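Notes on a Slow Piano

I bought the piano in December, which I mention because everyone I told about it assumed it was a Christmas present for a child. I don't have a child. I have a bad wrist, a rented apartment on the second floor, and as of last winter, an upright the color of gravy.

It came from a man named Torbjørn Sjögren, who was moving somewhere smaller and had put up a card in the grocery store in Ustlow. The card said FREE PIANO, YOU CARRY. I have since learned that every free piano in the world is on these terms and that the second half of the card is where the price is. It took 3 men, a ramp, and most of a Saturday. One of the men asked me on the landing whether I played. I said I was about to start. He set down his end for a minute after that.

I should say that I had lessons as a boy. Two years with a woman across the road who kept the heat off and taught us in our coats. I remember one piece from that time, a march, and I remember only the left hand of it, so that for most of my adult life I have been able to sit down at a piano in company and play something that sounds like a truck backing up.

The plan this time was to do it properly. I found a teacher, Gøran Lindholm, who gives lessons above the pharmacy in Mornum and who agreed to take me on after a phone call in which he mostly asked about my fingernails. He is a patient man in the way that people who live near train tracks are patient. In our first lesson he had me play a C, and then he had me play it again, and we spent thirty minutes on that. I drove home pretty pleased with my C.

Everything I read before starting said adults learn faster than kids for the first few months, having longer attention spans and knowing what a fraction is. I'm sure that's true of some adults. The boy who has the slot before mine is working on something with crossed hands and a key signature like a barbed wire fence. He packs up his books as I come in and holds the door for me. I'd like him better if he were rude.
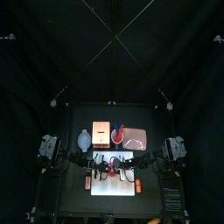

The trouble with an old upright is that you start wanting to look inside it. I held out until February. Gøran had told me the thing needed tuning and I had called the tuner, who couldn't come for weeks, and in the meantime the F above middle C had begun to buzz like a fly in a lampshade. So I took the front panel off. If you've never done this, there is far more going on in there than the outside lets on, and the first thing I noticed was that the strings don't all run the same way. The bass strings cut across the others on a slant. I'd heard the word "overstrung" and assumed it was a comment on the previous owner. Two lines pulled tight from opposite corners, crossing near the top against black cloth, would give you the rough idea, if you then added a couple hundred more and a smell of mothballs. The reason for it is length. A longer string makes a better low note, the diagonal is the longest way across a box, and somebody long ago worked out that you could lay one set over the other and keep the piano short enough to go under a window.

I found a pencil in there, and a bus ticket, and the source of the buzz, a loose screw that had nothing to do with the F at all and was only sympathizing with it. I tightened it. Then the G buzzed.

The tuner finally came in March and was kind about it. He played a few chords, looked at the ceiling, and asked where I'd been keeping it. I said right there, against the wall. He asked what was on the other side of the wall. I said a radiator. Actual tuners must have this conversation all day long, like dentists asking about floss. He got it most of the way up to pitch and advised me to move it. I thought of the landing and the man who set down his end, and I said I'd look into it.

So it stays where it is, drifting flat at its own speed, and I practice after supper. The neighbors have been decent. The woman downstairs told me she can tell when I've had a lesson, though she wouldn't say how. Her dog leaves the room during scales but comes back for the slow pieces, and I've decided to take this as taste.

I'm on the Sampaio book now, the green one, which Gøran hands out to all his grown-up beginners and which has been photocopied so many times that the staff lines have started to wander. The pieces have names like "By the Brook" and "Evening at Grirnamon." I have no idea where Grirnamon is. To judge from the left hand, not much happens there in the evening. I can play it all the way through if I don't think about the middle.

There's a recital in June. It's for all the students, in the room above the pharmacy, with cookies. Gøran brought it up the way you'd mention a mole to somebody, lightly, while looking at something else. I said I'd think it over. The boy before me is going on last, with the crossed hands. I asked where I'd be, if I did it, and Gøran consulted his list and said he'd been thinking first, before people had found their seats.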